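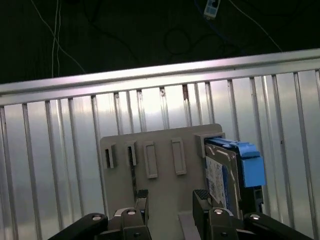

The Pull That Wouldn't Let Go

A drive-swapping robot, a bad force limit and a long night at Trodell

By Callum Wragg

The alarm went at ten past two in the morning. Wrong alarm, as it happened. The one that says a drive is missing, not the one that says the robot is in trouble. So the night tech at Trodell went looking for a missing drive and found the arm leaning back with its fingers shut tight and the motors singing.

It had been pulling for 17 minutes.

Swapping hard drives sounds like a fine job for a machine. Dull, repetitive, sore wrists. Trodell tests used drives before they go back out for resale, and the cell runs all night. Pick a drive from the slot, carry it over, plug it in, wait, unplug, put it back. Each one rides in a plastic caddy bracket so the gripper has something to work with. Two fingers, ridged pads, a small camera at the wrist. Simple.

Until the caddy catches.

"Everybody worries about dropping them," says Mohammed-Awal Zakaria, who ran the inquiry for Trodell. "I worried about dropping them. We had foam down. We had a whole procedure for a dropped drive. We had half a page on a stuck one."

What he pieced together goes like this. A caddy went into its slot at a slight tilt, top corner jammed up under the rim. The arm came back for it, closed, pulled. Nothing moved. The software from Evitz is supposed to stop at a set pulling force, back off, try twice more and call for help. It backed off fine. Tried again. Then kept trying, because the retry counter went back to zero each time the fingers opened.

Open, close, pull. Open, close, pull. 407 times, by the log.

On the last one it didn't open. The pads had worn smooth on one side, slipped, and re-gripped lower down, over the connector end. The force reading at the fingers looked normal. The reading at the wrist did not, but the wrist limit had been raised in July of last year, during an earlier round of false stops, and never put back. There was a note about it. The note was in an email.

Then the tech reached in.

She is fine, and asked not to be named. She hit pause on the tablet, the screen said paused, and she put a hand on the caddy to wiggle it loose. Pause holds position. It doesn't drop the force. When the caddy popped free the arm jumped back and the drive went past her knuckles. Bruise, cut, two days off.

"Paused is a terrible word," Zakaria says. "It means somthing different to everyone who reads it."

The big red button was an arm's length away. Nobody had told her pause wasn't the same thing, and the training sheet used both words in one sentence. I've read it. I would have got it wrong too.

The damage on paper was small. One drive scrapped, a set of finger pads, a repair bill of $1,185. Trodell shut the cell anyway and kept it shut while Zakaria pulled old logs. He found 105 stuck pulls nobody had looked at, most cleared by the second or third try. Some weren't. A few had run long enough that the motor temperature shows it.

Fixes so far. The counter now survives an open and close. Wrist limit back down to where it was. Pads get swapped on a schedule insted of when someone notices. Opening the guard cuts drive power, which it should have from day one, and the tablet button now reads HOLD, STILL UNDER FORCE in letters you can read from the door.

Cunha, the shop that makes the slots, is trying a wider mouth so a tilted caddy straightens itself going in. Early days. Zakaria likes it but wants to see it after a few months of wear. Plastic gets sloppy.

There's still an argument going about the camera. It had a view of the caddy the whole time. Hiltus, the contractor that set up the vision side, says checking for tilt before every pull is doable and would slow the cell a little. Night shift wants it. The people who count drives per hour are less keen, and when I left they were still going back and forth on it in the hallway.

The cell is running again, days only. The tech who got hurt is back on it. She keeps the guard shut and uses the red button for everything now, even lunch.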